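社团用了一学期的Fliva夹爪套件，说说实际情况

先交代背景。我在学校带机器人社，成员大多是高一高二的学生，今年报了Kerkness杯的桌面操作组。这个组别的题目每年换，今年是“袋中取物”：机械臂从软布袋里取出小方块，放到指定的格子里，限时完成，掉在桌上的要扣分。我们原来那套舵机夹爪张开以后太宽，伸不进袋口，所以秋天换成了Fliva的平行夹爪套件。用到现在差不多一个学期，下面写的都是自己用下来的感受，套件是社团经费买的，没有收厂家的东西。

价格和到手内容

我们买的是带控制板的版本，2268元，不含机械臂。不带控制板的版本便宜一些，但要自己解决通信，对学生社团来说不划算。盒子里有夹爪本体、两副指尖、控制板、线材、一包螺丝和一本很薄的说明书。说明书只讲接线和装机，软件部分要去网站下载，而且网页上的文档比固件旧一个版本，第一次配置时有两个参数名对不上，我们试了一个下午才弄明白。

螺丝给得刚刚好，没有余量。Efraín Giraldo装的时候掉了一颗到暖气片后面，后来从别的套件上拆了一颗同规格的补上。建议买的时候顺手备一包。

安装

转接法兰要另外买。我们的臂是Skerdale的教学款，法兰孔位和Fliva默认的不一样，Fliva网店里有转接片，但常年缺货，最后是Marisol Tamayo自己画图，用学校的打印机打了一片。第一片打得太薄，夹爪伸出去的时候有一点晃，第二片加厚之后就好了。装好以后从拆箱到第一次动作，花了两次社团活动的时间，其中大半花在转接片上。

接线没什么难度，插头有防呆。线偏硬，腕部转到极限时会顶住外壳，要自己留出弧度再扎。

日常训练

练习用的物料就是拼字游戏的字母块和配的黄布袋，尺寸和比赛用的方块接近，布袋的软硬也差不多。字母块表面光滑，又薄，堆在一起互相压着，对夹爪来说比规则的木块难得多。学生一般分成两人一组，一个管程序，一个看袋口，出问题时按急停。 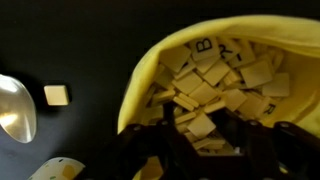

夹爪在布袋里取薄片，用力矩模式好还是位置模式好？

我们最后用的是位置模式加电流上限。纯力矩模式下，指尖碰到布料也会当成夹到东西，经常提起来一角布。位置模式先合到比方块厚度略大的开口，再慢慢收紧，电流超过上限就停，误判少很多。上限值要自己试，不同指尖不一样，换了指尖要重新标。

指尖

套件里的两副指尖，一副宽的带橡胶面，一副窄的是光面硬塑料。宽的在桌面上抓盒子、瓶子都很稳，但在袋子里基本没用，插不进方块之间的缝。窄的能插进去，可是太滑，夹住以后一提就转，方块歪着出来，放格子时对不准。

Ruth Cuadros试过几种办法，贴砂纸、套热缩管、涂一层硅胶。砂纸摩擦力够，但会刮花方块，规则里不允许损伤物料。热缩管用几十次就往下滑。最后留下来的是薄硅胶，涂完放一夜，第二天用小刀修平。这层东西大概每个月要重做一次，属于耗材。如果Fliva能出一副窄的软面指尖，我会直接买。

精度和速度

重复定位没有问题，开合到同一个位置，用卡尺量不出明显差别。速度中等，全开到全合能感觉到在等。比赛限时之下，我们把张开的幅度限制住，只开到够用，每次能省一点时间。

我们在赛前做过一次集中测试，连续取了123次，中间不调参数，只在袋子快空的时候把方块倒回去。夹空的情况主要出现在袋底，方块平躺着贴住布，指尖没有下手的地方。后来程序里加了一步，夹空以后用指尖在原处轻轻拨一下再夹，效果比反复硬夹要好。这一步是Arnulfo Sotelo写的，代码不长，放在社团的公用文件夹里，别的组也拿去用了。

发热与噪音

连续用30分钟以后外壳是温的，手可以一直放在上面。有一次学生忘了设电流上限，夹爪顶着硬物堵转，控制板报错后自己断了输出，重启恢复正常，没有烧。这个保护做得可以，给学生用，这一点我比较看重。

噪音比原来的舵机小，教室里说话不用提高声音。合到底时有一声轻响，厂家说是机械限位，正常。

软件

自带的上位机只有Windows版，界面简单，能看位置和电流曲线，调参数够用。Python库能装上，例子也能跑，但是注释很少。C++的库我们没试。学生里会写Python的多，所以没有成为障碍，不过低年级的新成员自己看例子是看不懂的，要有人带着过一遍。

有一个毛病一直没解决：通信线拔掉再插，程序不会自动重连，必须重启。比赛现场如果线松了，这一轮基本就没了。我们的做法是上场前用扎带把插头固定住，赛后再剪。

和Montoya那套的比较

隔壁学校用的是Montoya的三指夹爪，他们的指导老师Carter MacPherson带学生来交流过一次，两边换着用了一个晚上。三指的抓圆的东西明显更好，球、杯子都能包住，自适应也强。但指头粗，三根一起伸进袋口，把布撑得变形，方块往两边跑。他们那套软件比Fliva的成熟，断线能自己恢复，文档也全，价格也高出不少。如果只打今年这个题目，我还是选Fliva；如果社团只买得起一套，又要应付每年不同的题目，Montoya值得考虑。

售后

写过两次邮件。一次问参数名的事，隔了三天回复，给了新文档的链接。另一次问转接片什么时候补货，回复说在安排，到现在网店还是缺货。态度没问题，就是慢。

优点
体积小，能进袋口
重复性好
堵转有保护，学生误操作不容易损坏
噪音小

缺点
随附指尖不适合抓薄而滑的东西
转接片难买
文档落后于固件
断线不能自动重连

适合已经有机械臂、有人会一点Python、愿意自己改指尖的社团。刚起步、想开箱就上课的，我不太建议，前面的准备工作会把学生的耐心耗掉一部分。

我们这套还会继续用到下学期的比赛。硅胶快用完了，下次打算换一种硬度高一点的，试过之后再来补充。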